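Shop > Music > Box Sets > Signe Sandberg

Signe Sandberg: Corham Sessions (2-CD Box Set with Book)

November
By Lilla Jakab

Signe Sandberg is a singer and songwriter best known for the album Wavier and for the single "Brekke," which she wrote with her longtime guitarist Sverre Hovland. Corham Sessions collects the recordings the two of them made at Corham, the old radio studio where most of Wavier was first tried out. There are 26 songs on two discs. Most of them have never been for sale before, and the ones that have were only on the B-sides of singles.

Disc one is the demos, mostly voice and guitar, with Sandberg on piano for the last few. The early version of "Brekke" is slower than the single and has an extra verse. Disc two is the full band, recorded live in one room with Ingegerd Westerberg on drums. Westerberg left the band before the first tour, so fans who only know the stage lineup will hear quite a different group on this disc. Talk between songs has been left in where it leads into the next take.

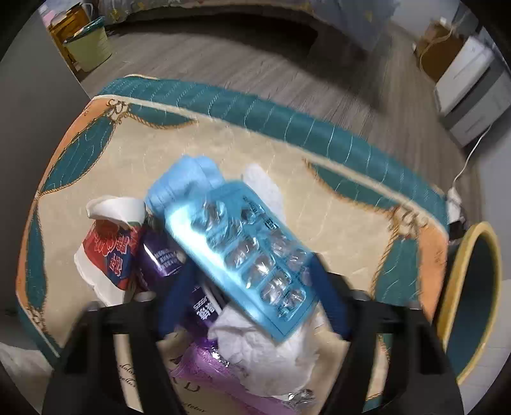

The sound was transferred from the original tapes by Jonatan Grønli, who was the house engineer at Corham when they were made. He has kept the tape hiss on the demos. Two of the band tracks had a damaged left channel and are presented in mono.

The book is a hardcover with 30 pages. It has full lyrics in Sandberg's handwriting, a long interview with Hovland about how the songs were written, and a page of session notes for each day of recording. Text is in English. The lyric sheet for "Corow" is missing its second page, and the words for that song have been typed out instead.

This edition is limited to 4000 numbered copies. We can't take requests for a particular number. The box is the same height as a regular CD case but deeper, so it will fit on most CD shelves if they have a little room at the front.

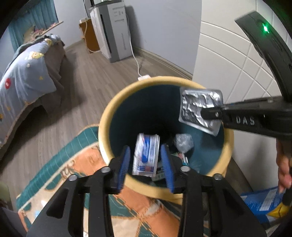
Foil blister pack held over the bin.

What's in the box
Disc one: demos
Disc two: band recordings
Hardcover book, 30 pages
Numbered card

Details
Artist: Signe Sandberg
Format: 2 CD
Songs: 26
Label: Corow
Packaging: rigid card box with lift-off lid
Signed: no

Shipping and returns
Orders placed before noon go out the same day. Anything ordered over the weekend is mailed on Tuesday. Sealed copies can be returned for a full refund. Opened copies can be exchanged if a disc is faulty or the box arrives crushed; send us a photo of the damage before you mail it back. Please keep the numbered card with the set, as we can't accept a return without it.

Is there a vinyl edition?
The label has no plans for one. A download of all the songs is sold separately and doesn't include the book.

Does it have the single version of "Brekke"?
No. That one is on Wavier, which is back in stock on CD.

Related items
Signe Sandberg: Wavier (CD)
Signe Sandberg: "Brekke" (7-inch single)
Sverre Hovland: Songs for One Guitar (CD)
Signe Sandberg: Wavier Songbook for Piano and Voice
Signe Sandberg: Tour Poster, Unframed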